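Ornstead Resale Listings: Gloves, Belts and Small Accessories
README, release 3
January 31, 2023

Summary

The Ornstead collection holds the text of listings for second-hand gloves, belts, scarves, watch straps and costume jewelry offered by private sellers. It was compiled to study how sellers describe size and condition when no standard form is required of them. Each record contains the listing title, the seller's description, the asking price and a set of labels added by the project. Listing photographs are not distributed.

Contents

listings.csv: one row per listing
labels.csv: condition and size labels, joined on listing_id
terms.txt: the 201 condition terms recognized by the labeling guide
guide.txt: instructions given to annotators
sample.csv: 200 rows drawn at random, intended for checking import scripts

All files are encoded in UTF-8. Fields are separated by commas, and text containing a comma or a line break is placed in double quotation marks.

Sources

Listings were supplied by two resale sites, Lelach and Caron, under written agreement. Both sites informed their sellers of the transfer and removed the listings of any seller who objected. Listings from Parnard were present in release 1 and were withdrawn in release 2 at the request of that company. Users who still hold release 1 are asked to delete it.

Fields in listings.csv

listing_id: permanent identifier, never reused
site: lelach or caron
category: one of 12 values, defined in guide.txt
title: as written by the seller
description: as written by the seller, with contact details removed
price: asking price at the time the listing was first posted
currency: three-letter code

Spelling mistakes, repeated words and capital letters have been kept. Where a seller pasted the same paragraph more than once, only the first copy remains.

Condition labels

Every listing was read by two annotators working separately. Eugénie Vasseur settled the cases in which they differed. The labels are unworn, very good, good, fair and poor. A label records what the seller claims and should not be read as a finding about the item. "New without tags" is labeled unworn. "Hardly worn" is labeled very good, including when the seller goes on to mention marks or scratches; such listings also carry the flag mixed_claim.

Size labels

Glove sizes are given in inches or as letters, according to the seller's usage, and have not been converted. Belt lengths present a known difficulty. Some sellers measure from the buckle to the middle hole and others measure the whole belt, and few say which method was used. The field length_method is left blank in these cases.

Known limitations

Scarves are overrepresented. Prices have not been adjusted for shipping, which Caron sellers frequently include and Lelach sellers do not. The word "vintage" was not treated as a condition term.

Use and corrections

The collection may be used for research and teaching. It may not be used to identify or contact sellers. Corrections should be addressed to Hugo Joly and should quote the listing_id. Those accepted before September will be included in the next release.

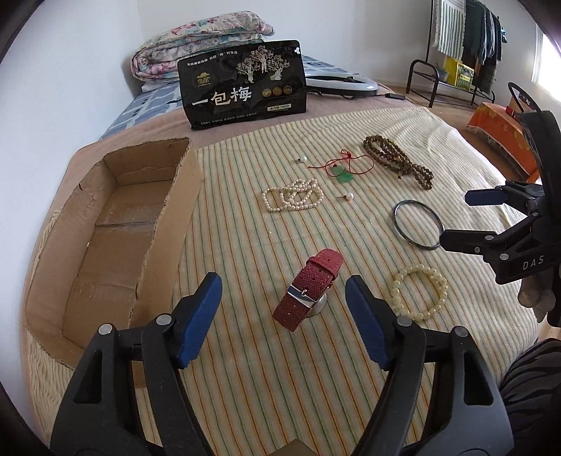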